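How does a town get to be in a film?

Last updated: January

Ever seen a street on telly and thought – hang on, that's our chip shop? Someone picked it. Finding places to film is a real job, called location scouting.

First the scout reads the script. Say it needs a harbour, a steep hill and an old school. Off they go with a map and a flask. Lots of driving. Lots of photos.
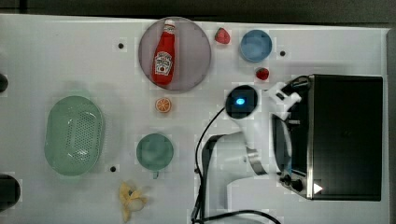 Plate, ketchup bottle, strawberries and an orange slice.

Take Nindside. Population 1,459. Small place, but it got picked for a film called Dillis, about a girl who runs a ferry. Three other towns were looked at first. Nindside had the best hill.

Then comes permission. You can't just park a big lorry in the road and shout "action"! The council has to say yes. Shops get asked, neighbours get a letter. Sometimes a road is shut for a few hours, so the buses go another way.

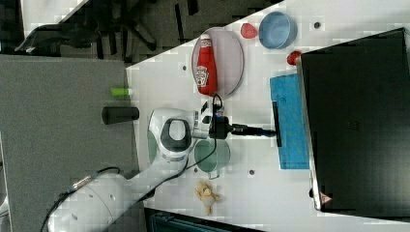 Money next. A film crew needs beds, sandwiches, petrol, paint. They buy lots of it nearby, wich is why towns like having them. Some goverments even give film makers a bit of tax back if they come. Tax is money people and firms pay to run things like schools and hospitals.

And it isn't all fun. Noise – early starts – nowhere to park. Crew in Nindside began at 5 in the morning. Five! For a bit of film that lasted three minutes. 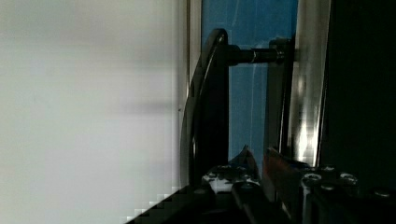 A pale wall with a blue panel next to it.

Want to try it? Walk down your road and pick a spot for a spooky film. Then a spot for a funny one. Draw both.

Words by Tobiloba Olatunji

Comments

Eda: my road would be good for spooky becuase of the big tree

Triệu: Do the neighbours get paid??

Eda: i want to see Dillis now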